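The Second Life of the Corner Fruit Shop

Jan 17, 2021

There is a smell that belongs to the old kind of fruit shop, and if you grew up with one you already know it. Cold dirt from the potato sacks, cut celery, bananas going over in a box by the back door, a bit of wet cardboard. I hadn't smelled it properly in years when I walked into Gristamby last April, and I stood on the mat like a goose while a woman with a pram tried to get around me.

Gristamby is one long room with a concrete floor and a roller door, in a strip of shops that also has a dry cleaner and a place that fixes vacuum cleaners. The site was a video library before that, and the carpet glue still shows in patches near the till. It sells fruit and veg and eggs and not much else. On a good morning the queue goes out past the dry cleaner, and people in it talk to each other! About beans, mostly.

I had been told for most of my adult life that shops like this were finished. Supermarkets had the parking, the hours and the prices, and my own local greengrocer became a phone shop when I was in high school. So I've spent a good part of this past year driving around to the new ones, and I came home from nearly all of them with more plums than any household needs.

What they have in common is that they are small and they buy often. Gristamby goes to market six mornings a week and buys for a day and a half. If the apricots are hopeless, there are no apricots, and a bit of chalkboard tells you so in plain terms ("woolly, try next week"). I love that board. I have a photo of it on my phone from the week it said only "figs, hurry".

Celis, across the river, does it another way. It's a co-op with 351 member households, each of whom puts in a couple of hours every few weeks, and the prices are set low enough that the place just about washes its own face. You weigh your own veg and write it on a slip. The slips go in a biscuit tin. I asked whether people cheat and was told that the tin is over more often than it's under, as members round up when they can't read their own writing.

The members also argue, cheerfully and at length, about what counts as local. Pineapples were debated for most of a winter. They're in, for now, on a shelf of their own with a little sign giving the distance they've come, and they sell very well.

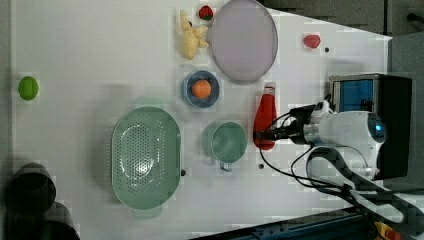
Then there is Oshima, the one I'd move house for. It's a family shop, third generation, and it never went away in the first place, so perhaps it shouldn't be in a story about revival at all. But it has had a kind of second wind. The shop carries 70 kinds of fruit and vegetable in the leanest part of the year and a good deal more in summer, and a fair share of it comes off a single block of land the family has worked since before the shop opened. Daikon as long as your forearm. Three sorts of persimmon, sold in order of ripeness, and you will be asked when you plan to eat it. Say "tonight" and you get one from the left-hand tray, handed over in both hands, so soft it's practically a drink.

I've thought a lot about that question, when are you going to eat it. It was normal once. My grandmother would have two peaches picked out for today and four for the weekend, and she'd have been insulted to be left to do it alone. At the supermarket everything is hard and cold and meant for some unnamed later date, and half of it goes from rock to mush without stopping anywhere useful in between.

The numbers are hard work, mind you. Rent is the big one, then waste. A crate of lettuce that doesn't sell by the second afternoon is a crate of money in the compost. Most of the shops I visited have found something to do with the leftovers, and soup is the usual answer. Gristamby sells it frozen in tubs. Celis gives its tired stock to whoever is on the closing shift, who go home with 9 eggplants and a worried look.

Brokeo is a different answer again. It's a delivery outfit that takes the odd-shaped and the nearly-too-ripe from small growers and packs it into boxes, and last year it sent out 756 of them in its busiest week. You don't choose what you get. I signed up for a month, a bit doubtful, and got kohlrabi, which I had never cooked, twice. Grated, with lemon and a lot of salt, it's terrific. I've since bought it on purpose.

I did miss the shop, though. A box on the step can't tell you that the corn came in an hour ago, and it can't slip a passionfruit into your kid's hand while you hunt for your wallet. When my month ended I was back in the queue by the dry cleaner, behind a man who was explaining to a stranger how to string beans without a knife. Go early if you can. The good tomatoes are on the bottom shelf near the scales, and the mangoes should be in for a few weeks yet.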